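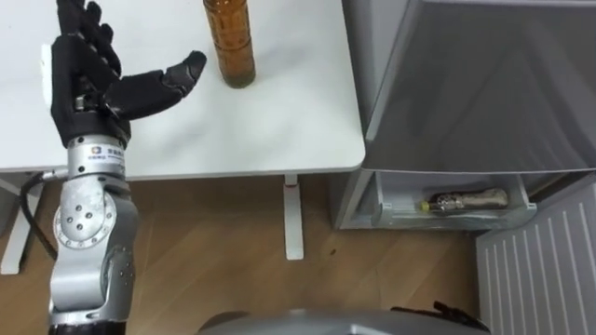
Skustmont, 19 Feb 2018

Search this blog
Search

I have been meaning to write about the fridge since we got it, and have put it off on the grounds that a grown adult ought to have something better to write about than a fridge. It's Monday, it's dark by teatime, and I haven't.

For those of you who only come for the allotment posts (there'll be one when the ground stops being a brick), the small white room is where I spend my working week. White walls, white furniture, pale wooden floor. When I moved in I thought it was restful. By the second winter I'd begun to think of it as the inside of a yoghurt pot. Anything with any colour in it becomes an event. A bottle of something amber on the table draws the eye like a bonfire, and I've caught myself gazing at one during phone calls, with the level going down and the stuff at the bottom looking darker than the rest, as if it had been brewing there since the autumn.

Which brings me to drinks, and where to put them.

The old arrangement was a windowsill at the end of the corridor. In January this worked beautifully. You put your bottle out, you came back after 15 minutes, and you had a drink cold enough to hurt your teeth. In July you had soup. There was also the matter of sharing a sill with the people from the other end of the building, who are perfectly nice but hold the view that an unlabelled bottle belongs to the community. I labelled mine. They then held the view that a labelled bottle belonged to the community and was called Mine.

Boris Procházka, who shares the room and most of my opinions about the corridor, put up with this until last May, when he lost two bottles in one afternoon, one of them unopened. He came back in, sat down, and said the word "fridge" in the tone other people use for "solicitor".

We then did what any two sensible people would do and talked about it for the whole of the summer. Boris wanted something tall, with a freezer box. I asked what he was going to freeze. He said that wasn't the point. I wanted something that would go under the desk and never be spoken of again. We priced a few up in Hubáček, the electrical shop behind the tram stop, where the man lets you open and close the doors as long as you like and then sighs when you leave. I should think he got to know our sighs as well.

What settled it was the desk. We'd had the desk from Turnbridge the year before, a long white thing, standing type, with a front edge that curves inwards near the right-hand end. I believe the curve is meant for your stomach. The trouble is that it's at the wrong end for either of our stomachs, so for months it just sat there being ergonomic at the wall. I did try working at it once. I got a great deal of elbow room and a draught.

But under the right end there was a space. I measured it at 64 centimetres, then Boris measured it at 64 centimetres, with a different tape, having said he didn't doubt me. The tall fridge with the freezer box would have had to stand in front of the desk like a bouncer. The small white one went underneath. It cost 2,380 crowns, which we split down the middle, and Boris carried it up because I was holding the doors. Somebody has to hold the doors.

It looks more like a cabinet than a fridge. I've had visitors try to put folders in it.

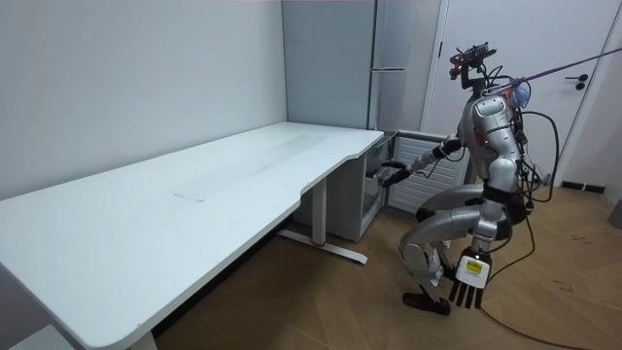 The trouble with low fridges

I'd like to say a word to anybody thinking of getting one. In the shop it stands on a display shelf at chest height, and you open the door and look in at your leisure like a lord inspecting a larder. At no point does the man from Hubáček invite you to put it on the floor under a desk and then get something out of the back.

You have to go right down. A stoop won't do it, I've tried, you end up with your forehead on the desk edge and one arm waving about in the cold. You need a proper deep squat, knees bent as far as they'll go, leaning forward, with one arm in and the other dangling wherever it can. My mother, who is built closer to the ground than I am, came to see the room once and got a bottle out in one graceful swoop. She asked what all the fuss was about. I was still rubbing my knee from the previous bottle.

There's also the matter of coming back up, with a cold wet bottle in your hand and the underside of a desk waiting for the back of your skull. Boris went through a phase of shouting "Mind!" every time I went down there. This made me look up. I asked him to stop and he now clears his throat, which has the same effect but with more suspense.

We did discuss moving it. It could go on top of the desk, but then the desk would be a fridge stand, and the top is the part I like. It could go on a box, but a box plus a fridge comes to more than 64 centimetres, as Boris showed me by measuring both of them with both tapes. So on the floor it stays, and we've adapted. I've started calling it exercise. On a hot day I must do a good many squats, and I drink something fizzy and sweet after each one, so on balance I imagine I'm exactly where I was.

What goes in it

In theory the left side is mine and the right side is Boris's. In practice the fridge is one bottle deep before you start rearranging, so it comes down to front and back, and whoever was in last has the front. There's a skill to being in last. I've known him to fetch himself a drink at five to six, with his coat on, purely to get the position for the morning.

I keep bottles in mine. Anything in a screw-top bottle, really, plus a lump of cheese that I regard as an emergency measure. Boris keeps bottles and also a jar of something pickled from his aunt which has never, to my knowledge, been opened. It takes up the space of a decent lunch. I've asked about it. He says it's for an occasion. We've since had two birthdays and a fire drill.

Butter was tried and withdrawn. So was a bag of salad, which froze to the back wall and had to be got off with a ruler. And for a short while in the autumn we had ground coffee in there, a bag of Itier that someone had given Boris, because he'd read that coffee keeps better in the cold. Everything tasted of coffee, apart from the coffee. The cheese was surprisingly good.

What does not go in it

Half-finished bottles, according to me. If it's open, it lives on the table until you drink it, and then it leaves. I'm fairly firm about this. An open bottle put back in the fridge turns into a small sad bottle with an inch in it, and then there are four of those, and you find you've spent 2,380 crowns on keeping dregs cold.

Boris's position is that an inch is still a drink. So his bottles go back in, and mine stand about on the table. By the end of the week there's a line of evidence against each of us, one lot chilled and the other not.

The rule about the end of the table

Because the tabletop is long, and because it's white and shows everything, we've had to come to some agreement over where a bottle is allowed to stand. I didn't think I'd be a person who had rules for this. I grew up in a house where you put your cup down wherever there was a gap in the newspaper.

The far right-hand end, by the back wall, is for drinks. It's directly over the fridge, so the bottle only has to travel the one short distance upwards, and if it drips it drips near the wall, where I don't have to look at it. It's also the bit with the silly curve, so nothing else would want to be there. I proposed it, Boris seconded it, and we've both ignored it ever since, though I ignore it less.

What gives me real pleasure, in a way I'd be shy of admitting outside this blog, is a full bottle at that end with the label facing out. Green cap, bit of yellow on the label, amber in the middle, and white everywhere else for miles. It's the nearest thing we've got to a pot plant. I did once have a pot plant. It stood on the sill at the end of the corridor, and you can guess how that went. 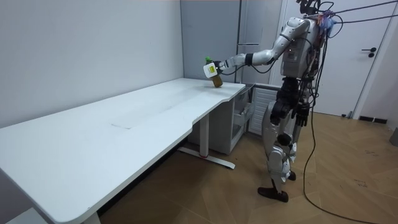
Green cap, yellow label, right end of the table. As per the rule.

I said I'd mention the defrosting. It wants doing, I can tell by the door, which has begun to need a shove. The booklet says to switch off, put a tray underneath and leave it overnight. We haven't got a tray. Boris thinks a roasting tin would do and that I must have one at home, and I do have one at home, and I'm not bringing it in on the bus. So we've each agreed to think about it.

The man at Hubáček says it's his busiest question after "does it come in black". I went in for a tray, came out with a torch, and can now see right to the back, past the pickles. There's a third bottle behind them that neither of us will own up to. It's got a label on it that says Mine, in my writing, so I suppose I shall have to drink it.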